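Broltwood Mobile Whiteboard: Set-up and Care Guide
Section 4. Positioning, levelling and first use 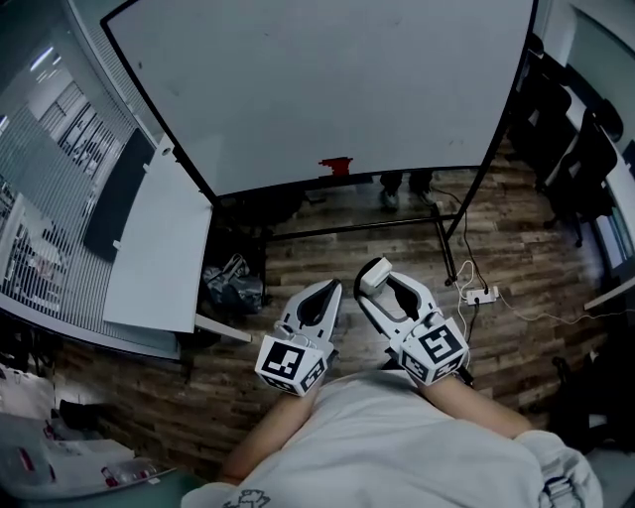
4.1 Before you begin

This section applies to all Broltwood boards supplied on a free-standing metal stand. It assumes that the stand has been assembled and the board attached in accordance with Section 3. Boards fixed directly to a wall are covered in Section 6.

Two adults are required to move the board into position. The person responsible for the room should read the whole of this section before work starts.

You will need:
Spirit level
Hex key supplied with the stand
Soft, dry cloth
Tape measure

4.2 Choosing a position

1. Select a level area of hard flooring or short-pile carpet. Do not place the stand on loose rugs or mats.

2. Leave a clear space of at least 70 cm on each side of the stand. Where people need to pass behind the board, the same distance must be kept at the rear.

3. Check the position from the back row of seats. Light from windows or ceiling fittings should not fall directly on the writing surface. If glare cannot be avoided, turn the stand slightly and check again.

4. Keep power and data cables away from the feet. Cables that must cross a walkway are to be run under a suitable cover.

Caution: Do not stand the board in front of a fire exit, a fire alarm call point or an electrical panel, even for a short time.

4.3 Moving the stand into place

1. Remove all pens, erasers and other loose items from the tray.

2. Lock the board in the upright position. Both side knobs must be tight.

3. With one person at each end, hold the uprights of the stand. Do not lift or pull by the tray or by the edge of the board.

4. Set the feet down together. Release the uprights only when both persons have confirmed that the stand is steady.

Note: The finished height of the standard model is 192 cm at its highest setting. Check door openings before moving the board between rooms. Lower the board fully if there is any doubt.

4.4 Levelling

1. Place the spirit level on the horizontal crossbar.

2. Turn the adjustable foot at the lower end clockwise until the bubble is central. One full turn raises the foot by a small amount, so proceed gradually.

3. Press lightly on each top corner of the board. If the stand rocks, repeat step 2 at the opposite foot.

4. Tighten the lock nut on each foot with the hex key.

4.5 Setting the angle

The board may be used upright or tilted. A slight backward tilt is recommended for seated users.

1. Support the board with one hand and loosen both side knobs by half a turn.

2. Move the board to the angle required.

3. Tighten both knobs before letting go.

Caution: Keep fingers clear of the pivot points. Children must not adjust the angle.

4.6 Preparing the writing surface

1. Peel off the protective film, starting at a top corner. The film should come away in one piece.

2. Wipe the surface with the dry cloth.

3. Write a short test line near the lower edge with a dry-wipe marker. Wait 40 seconds, then erase it. If a shadow remains, clean the surface with Zokville board fluid as described in Section 5 and repeat the test.

Only dry-wipe markers may be used. Permanent ink, adhesive tape and abrasive pads will damage the coating and are not covered by the guarantee.

4.7 Load limits

The tray is intended for pens and erasers only. Nothing should be hung from the board or the crossbar, with the exception of the Faulkner paper pad clip (part 19), which is supplied separately.

4.8 Record of installation

Enter the room, the date and the names of both persons in the log at the back of this guide. Queries about this section should be addressed to Tipene Merrick, Product Support, Jirunden Office Supply.

Section 4 last revised 05/03/2026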